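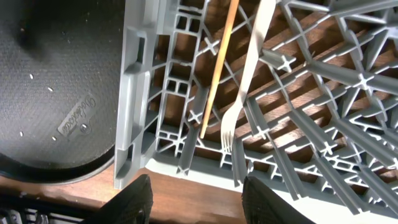 Drying racks and where on earth the chopsticks go

larchandlemon wrote:

Right, I need some opinions before I spend money on something silly. We moved into the new flat in February and the kitchen has one bit of wooden worktop next to the sink, and that's your lot. I've got a grey plastic rack on it at the moment, the kind that's all ribs and slots, and plates are fine in it, bowls are fine-ish, but cutlery is a nightmare. Anything thin just lies across the top on the slant or slides down between the ribs. Forks I can live with. Chopsticks drive me up the wall.

I've been looking at the Gorivia one with the separate cutlery pot, but it's bigger and I'd lose even more worktop. Does anyone use a rack they'd buy again? We eat a lot of noodles, so whatever I get has to cope with chopsticks. No dishwasher and no room for one, before anybody suggests it!

potwashpete wrote:

I had the Gorivia. The pot is decent and it clips on the outside, but the bottom of it goes slimy if you don't tip it out every couple of days. Mine went brown in the corners and I gave up on it. Plates sat nicely though, I'll give it that.

I'd go for a mat. Roll it up when you're done and you've got your worktop back.

tealtowel wrote:

Have to disagree with Pete on mats (sorry Pete). I had one for 14 months and it never once dried properly. It smelled like a wet dog by the end and I was washing it more often than the tea towels. On a wooden worktop I wouldn't go near one, you'll get a dark patch under it before you know it.

A rack with feet is much kinder to wood - the air gets underneath. Check yours has feet, and lift it up now and again and wipe under it.

potwashpete wrote:

You have to hang the mat up! Over the tap or the oven door. If you leave it lying there in a puddle then yes, of course it's going to smell.

larchandlemon wrote:

I would one hundred per cent leave it lying there in a puddle, so I think that rules me out. I do wipe under the rack, mostly. The handle holes in the side are handy for that, you can pick the whole thing up with plates still in it if you're brave.

Nobody's said anything about the chopsticks!

Misham_Mum wrote:

Jam jar. That's all we do. Jam jar on the windowsill, chopsticks and skewers in it thick end down, done. The market in Misham has those little enamel pots as well if you want something prettier, but a jar's free and you can see when there's water in the bottom.

While you're at it, do you use a tray for anything? I moved all my odd bits onto a tray and it changed my life, sad as that is.

larchandlemon wrote:

Funny you should say that, I've just been having a big sort out and the tray question is the other half of this.

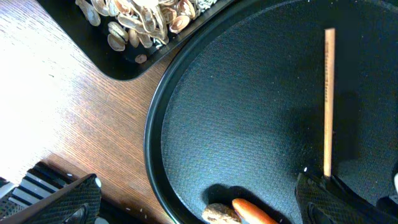
Trays are the one thing I seem to have plenty of, and I can't decide if one of them would do instead of a second rack. The one I like best is the big round black one. It's got a bobbly surface all over the inside, and a shiny raised rim that goes right round the edge, so I'm thinking small things could drain on it without rolling off onto the floor. What worries me is that there's nowhere for water to go. The bumps aren't very high, so would a chopstick just be lying in the wet? And bits do seem to collect on it, there's a brown crusty looking lump and something small and orange down at the bottom of it, so it would want a proper scrub first whatever I decide.

Misham_Mum wrote:

Oh that's just what I meant! Put the jar ON the tray. Sticks in the jar, jar on the tray, any drips land on the tray and you wipe it at bedtime. I wouldn't lay them flat on it overnight, wood and puddles don't get on.

tealtowel wrote:

Agree with all of that. Bobbly trays are good for stopping glasses sliding about but they're a pain to clean, everything dries on in between the bumps. Old washing up brush and a bit of bicarb, leave it ten minutes, rinse.

I'd also dry wooden chopsticks with a towel straight away and skip the draining altogether. It takes no time.

potwashpete wrote:

Straight away, she says. Some of us have a telly to watch.

Serious point though, if space is that tight have a look at the Tiltix. It's a narrow one that slopes down into the sink, so there's no drip tray to empty. My sister has it. It won't hold a big dinner plate unless you lean it right back, but she swears by it for mugs and cutlery.

larchandlemon wrote:

Just measured and the Tiltix would fit next to the tap with a bit to spare. Hmm. I do have six big dinner plates and I'm fond of them. I might keep the grey rack for plates, try the jar on the tray for a week or two and see if I still want to buy anything.

tealtowel wrote:

Sensible. Put the forks in the jar as well, prongs up.

potwashpete wrote:

Prongs DOWN. Do you want to lose an eye?

Misham_Mum wrote:

Up in the rack, down in a jar, and I won't be arguing about it. Let us know how you get on, love.

Related threads
Prongs up or prongs down? (the big one)
Paquette enamel pots - do they chip?
Getting a dark ring out of a wooden worktop
Washing up brushes that last longer than a month
Small kitchen, no drawers, help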